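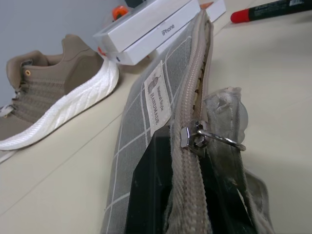

*Trousse à carreaux en tissu gris, fermeture à glissière beige et étiquette « Natural Style – HANDMADE ».*

**COMMUNIQUÉ DE PRESSE**
Diffusion libre, 2 janvier 2022

# « Fait main » : Dimine demande ce que ces mots recouvrent sur une trousse en tissu

L'association de consommateurs Dimine ouvre l'année avec un dossier modeste, celui des petites trousses en tissu : plumiers, pochettes à câbles, étuis de toilette, tout ce qui se vend au rayon papeterie ou mercerie avec une étiquette cousue et la promesse, en anglais le plus souvent, d'un travail à la main. Le dossier porte le nom de Prondach. Il paraîtra en janvier et sera consultable gratuitement.

Nous n'annonçons pas de scandale. Nous annonçons une question à laquelle les vendeurs que nous avons interrogés répondent mal, ou pas du tout : qui a cousu, où, et quelle part de l'ouvrage a été faite autrement qu'à la chaîne ?

## Une étiquette crème, deux formules

La trousse qui ouvre ce communiqué résume assez bien le genre. Un tissu gris éteint à fines lignes blanches, une longue fermeture beige, un curseur en métal argenté prolongé d'un anneau allongé. Sur le côté, une petite étiquette crème imprimée en brun : « Natural Style » en lettres cursives, « HANDMADE » en capitales plus grandes, avec un minuscule dessin. Rien à redire à l'allure. Le carreau est agréable, l'ensemble a la sobriété qu'on attend de ce type d'objet.

Mais que dit l'étiquette ? « Natural Style » ne nomme pas une fibre. Un style naturel peut s'appliquer à du coton, à du lin, à un mélange ou à du polyester, et l'acheteur qui lit vite retient « naturel ». Quant à « HANDMADE », le mot se suffit à lui-même sur l'étiquette, sans atelier ni pays à côté. Une trousse assemblée à la machine à coudre par une personne seule est-elle faite main ? La plupart des gens diraient oui. Et la même trousse, assemblée à la machine à coudre par une personne assise parmi beaucoup d'autres, payée à la pièce ? Là, les avis se partagent, et c'est pourtant le même geste sous l'aiguille.

Dimine ne prétend pas savoir dans quelles conditions cette trousse précise a été cousue. L'objet ne le dit pas, et c'est tout notre propos.

Il existe par ailleurs des étiquettes vendues seules, en ruban ou en sachet, déjà imprimées, que n'importe qui peut coudre sur n'importe quoi. Les couturières amateurs les apprécient et nous ne leur ferons pas le procès d'aimer une finition soignée. Seulement, une fois l'objet revendu, offert ou déposé dans un bac de boutique, l'étiquette parle à la place de celle ou celui qui l'a posée, et plus personne n'est là pour préciser.

## Ce que les vendeurs nous ont répondu

Nous avons adressé un questionnaire à 513 points de vente et boutiques en ligne proposant des trousses présentées comme faites main. Il comportait 12 questions, volontairement simples. Composition du tissu extérieur, composition de la doublure, lieu de couture, nom de l'atelier ou de la personne, provenance de la fermeture, possibilité de réparation, et ainsi de suite.

Deux vendeurs ont répondu à l'ensemble. Beaucoup ont renvoyé vers la fiche produit, laquelle renvoyait elle-même vers l'étiquette. D'autres nous ont assuré que leurs articles étaient « réalisés avec amour », réponse que nous avons classée sans savoir dans quelle colonne la mettre.

« Je m'attendais à des refus, j'ai surtout eu des gens aimables qui ne savaient pas », résume Mercy Mollel, responsable de l'enquête Prondach. « Une vendeuse m'a demandé de la rappeler si je trouvais la réponse. Je ne l'ai pas rappelée, je ne l'ai toujours pas. »

Furnival, distributeur d'articles de papeterie et l'une des deux enseignes à avoir rempli tout le questionnaire, reconnaît que la mention figurait sur une partie de sa gamme sans définition interne. L'entreprise nous a écrit qu'elle « réfléchissait à une formulation plus précise ». Nous prenons note de la réflexion. Nous prendrons note de la formulation quand elle existera.

Akell, second répondant, coud une partie de ses pochettes dans son propre atelier et achète les autres à l'extérieur. Les deux séries portaient jusqu'ici la même étiquette. L'entreprise estime que la différence « n'est pas perceptible par le client ». C'est possible. Nous aurions aimé que le client en juge.

## Regarder la couture avant de lire

On nous demande souvent des conseils d'achat, et nous en donnons avec réticence : une trousse bien faite peut venir d'une grande usine, une trousse ratée d'un atelier plein de bonnes intentions. L'étiquette ne garantit ni l'un ni l'autre. Quelques vérifications restent utiles en magasin.

- Ouvrez et refermez la glissière sur toute sa longueur, plusieurs fois. Un curseur qui accroche en rayon accrochera chez vous.
- Retournez la trousse si le vendeur l'accepte et regardez les extrémités de la fermeture. Les fils y lâchent volontiers.
- Tirez légèrement sur le tissu de part et d'autre d'une couture. Si les trous de l'aiguille bâillent, le bord est trop court ou le point trop long.
- Cherchez la composition. « Naturel » n'en est pas une.
- Demandez si le curseur peut être changé. La question surprend, posez-la quand même.

Un tissu un peu froissé ou un bord souple n'est pas un défaut en soi. Les trousses non rembourrées vivent ainsi et certains les préfèrent, elles se glissent mieux dans un sac. En revanche, si l'on y range un objet rigide à angles marqués, batterie, boîtier ou étui, mieux vaut vérifier que l'ouverture le laisse passer sans forcer sur les dents. Beaucoup de fermetures que l'on nous signale comme défectueuses ont été simplement trop sollicitées. Ce n'est pas toujours la faute du fabricant, et nous le disons aussi.

## « Le mot a fini par devenir un motif »

Eleni Grgić, qui a relu le dossier pour Dimine après plusieurs années passées à enseigner la couture, se montre encore plus réservée que nous.

« Je vois "handmade" imprimé sur du tissu au mètre, sur des boutons, sur des rubans. Le mot a fini par devenir un motif, comme le carreau ou la fleurette. On le met parce qu'il fait joli à côté du gris », explique-t-elle. « Mes élèves cousaient ces étiquettes sur leurs premiers ouvrages et elles en étaient fières, avec raison. Je ne voudrais pas qu'on leur interdise. Je voudrais qu'un commerçant qui vend en nombre soit capable de me dire qui a posé la fermeture. »

Elle ne croit guère à une charte de plus. Les chartes volontaires du secteur, rappelle-t-elle, sont signées surtout par ceux qui les respectaient déjà. Sur ce point, l'équipe de Dimine est partagée et le dossier expose les deux positions sans trancher.

## Ce que nous demandons

Dimine adresse aux marques et aux distributeurs une demande courte. Toute trousse ou pochette vendue avec une mention de fabrication à la main devrait être accompagnée, sur l'étiquette, l'emballage ou la fiche produit, du lieu de couture et de la composition du tissu. Lorsque la mention désigne seulement l'assemblage, il faudrait l'écrire. Lorsqu'elle désigne un style, il faudrait l'écrire aussi, et l'on verra combien de marques y tiennent encore.

Nous ne réclamons pas de logo, ni de certification payante dont le coût retomberait d'abord sur les plus petits ateliers. Une ligne de texte suffirait. Les entreprises qui nous opposent le manque de place ont souvent trouvé celle d'un petit dessin.

Furnival et Akell ont été informées de la publication et disposent d'un droit de réponse dans le dossier. Les autres vendeurs interrogés peuvent encore nous écrire, y compris pour contester notre lecture de leur silence.

## Prochaine publication

Le dossier Prondach comprendra le questionnaire complet, les réponses intégrales des deux enseignes, un lexique des mentions rencontrées en rayon et une note sur les étiquettes prêtes à coudre. Les lecteurs qui possèdent une trousse dont ils connaissent l'origine exacte, preuve à l'appui, sont invités à nous envoyer une copie de la facture ou de la correspondance avec l'atelier. Les témoignages du type « on m'a dit que » ne seront pas retenus, nous en avons déjà beaucoup.

**À propos de Dimine**
Dimine est une association indépendante qui s'intéresse aux objets du quotidien et aux mots employés pour les vendre. Elle n'accepte ni publicité ni échantillon gratuit. Les articles examinés sont achetés au prix public.

**Contact presse**
Mercy Mollel, enquête Prondach
Demandes d'entretien avec Eleni Grgić : à adresser au même contact, par écrit de préférence.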